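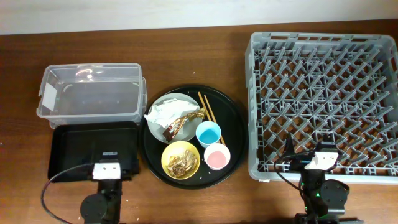

Clear bin and black tray on the wooden table.

About Lutard

Lutard is an artist-run exhibition space in Garside. We show sculpture, video and the odd performance, and we try to say plainly what a work is made of and what it asks of the person looking at it. Most gallery writing does neither. We have read press releases that ran to 400 words and never mentioned whether the thing in the room was a painting.

So we keep ours under 200. If an artist can't stand behind a claim in conversation, it doesn't go on the wall. Words like "interrogate" and "liminal" are struck out on sight, though a few have slipped past us over the years.

We are also wary of the word "community." Our openings draw mostly other artists and their friends, and we would sooner admit that than dress it up for a grant form.
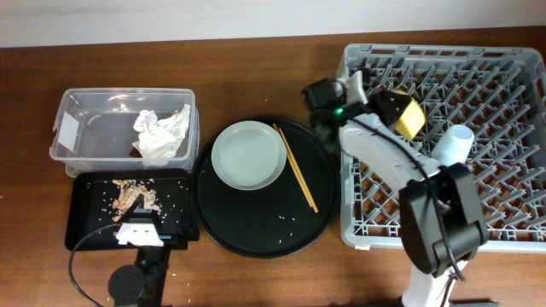

What we show

We put on four exhibitions a year, each open for 17 days. The short run is a matter of rent. Some artists like it, some have told us it is absurd, and we see their point.

The Nurnik program is for first solo shows. It pays a fee, which is small - we publish the amount with every call so you can decide if it is worth your time. Lomix is our reading group on art and belief. It began with a good deal of doubt about shamans, healers and the artists who borrow from them, and the doubt is still there.

Proposals

We read proposals in March and October. Send up to 17 images and one page of text. No artist statement is required, and we don't charge a fee to apply. We reply to everyone, sometimes slowly.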